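Investor Relations > Bornik Fund > Progress Reports > Second Report

Progress report to the Bornik Fund: small-cap renewables research
August 23, 2018
By the research desk, Balogh

You asked for a shorter report this time, and for fewer adjectives about wind. We have managed the first.

The grant pays for independent coverage of small listed companies in energy storage and wind, the sort the big brokers dropped once the commissions stopped covering the lunches. The plan was to cover 13 companies by the end of June. We cover 11. The other two were taken over before we could publish, one of them while the draft was out for proofreading. Our draft valued it well below the bid, so the shareholders were lucky in their timing and so were we.

The model portfolio is behind its benchmark by five per cent since we began. Most of the gap is Foltix, the battery maker, which we rated a buy on the strength of its order book. The order book was real enough. The customers in it had a right to cancel that was explained in a note near the back of the accounts, and we read the note after they had used it. Reading the notes first is now the rule on the desk, and we have gone back through every company on the list looking for the same clause. We found it once more, at a firm we already disliked.

Piten went the other way. It makes bearings for turbines, has never issued an exciting press release, and has paid down its debt without being asked. We rated it a hold, on the grounds that nothing seemed likely to happen to it. What happened was a rise in margins two halves in a row, and we moved it to a buy after the second. A braver desk would have moved after the first.

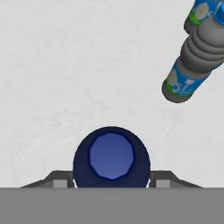

Readership is the cheerier part. The free notes have 696 subscribers, and the open rate holds up well except when we write about currency hedging. We are going to keep writing about currency hedging. Three of the companies get most of their revenue in US dollars and report in something else, and it is hard to judge their growth without it.

Spending is under budget, mainly on travel. Site visits were meant to take up a good share of the money, but several managements prefer a conference call, and one favours a recorded message. We would like to move the unspent portion to the data line, where the cost of historical power prices went up at renewal. The supplier called this a simplification of its plans. A revised budget is attached for your approval, and we need an answer before the renewal after this one.

On the matter of conflicts, which you raised last time: no analyst on the desk holds shares in any company we cover. The disclosure page now says so at the top, in type of a normal size.

For the next period we intend to replace the two lost names with companies too awkward for anyone to buy, publish the storage sector review that was due in June, and add a page to each note listing what we got wrong in the previous one - the Foltix page is already drafted and runs longer than the original note. You will have the review before it goes to subscribers. Comments are welcome, including on the adjectives.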